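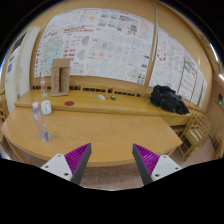
Subject: Re: Seating for the February supper, and a word on tables

Hello everyone,

I have been meaning to answer Ramil's note since it came through, and then I had the grandchildren, and then the oven went, so please forgive the delay. I'm going to quote the part I'm answering because I know some of you get the digest and lose the thread.

Ramil Layug wrote:
> The hall has offered us the long tables again, same as last
> year, and they would seat all 50 of us without any trouble.
> My only worry is that people at the far ends never got to
> talk to anyone but their neighbors. Zellham House has the
> big curved ones and would let us have the room from 4 in
> the afternoon. It costs more and the kitchen is smaller.
> Does anybody have strong feelings? I need to tell them
> one way or the other before the month is out.

Well, Ramil, I do have feelings, and I suppose they are fairly strong! I vote for the curved tables.

My reason goes back a long way. When my husband and I were first married we rented over a bakery on Retamal Street, and all we had was a card table and a door laid across two sawhorses. We put them end to end for company. Every single time, the card table people had a lovely evening and the door people had a different one, and over the washing up we would compare notes as if we had been to two parties. My mother's kitchen had a big table with rounded ends, and I can't remember anyone ever being left out of a conversation there, including a few people who might have liked to be. You can see faces around a curve. On a straight side you have to lean out past three sets of elbows, and by the time you've done it the joke is over.

I know Jikumo's people like the long tables for serving, and they have a point. Platters go down a straight line very nicely. But we could put the hot dishes on a sideboard and let folks get up, which would do my knees good and gets people mixing besides. The bread and the pickles can still go on the tables, along with the water. I'd skip the tall centerpieces this time. Last year's were beautiful (thank you again to whoever grew the dried hydrangeas) but I spent most of the soup talking to a stem.

About the smaller kitchen — I went and cooked in it once, for the Zukorico choir lunch, and it is tight but it works if only 3 people are in there at a time. The burners are good. The sink is shallow, so bring the big stockpots home dirty and don't try to wash them there, you will only soak your shoes. There is one drawer that sticks and it is naturally the one with the ladles in it. I'd bring ladles.

As for the cost, I have a suggestion, and you can all tell me if it's a bad one. We still have $761 in the supper account from the cookbook sales, and it has been sitting there since we decided against the new coffee urn. I would sooner spend some of it on an evening where we can all hear each other than save it for an urn we've already agreed we don't need. If anyone had their heart set on that urn, write to me privately and we'll talk.

One more thing, on place cards. I'd like us to leave them off. I know it makes for a bit of milling about at the start, and some couples will sit together and some won't. That has always sorted itself out by the time the bread goes around. What I would do is ask the regulars to spread themselves out a little, so that new members have somebody on one side who knows where the restrooms are and which casserole has the nuts in it.

So that is one vote for Zellham House, Ramil, and an offer of two apple cakes wherever we end up. I can also bring the folding cart if someone with a bigger trunk than mine can pick it up beforehand. It lives in my garage behind the bicycles and I'm home most mornings until eleven.

Do let us know what the others say, and thank you for taking all this on again. It's a lot of phone calls.

With love to all,
Your friend with the broken oven (fixed by then, I'm promised)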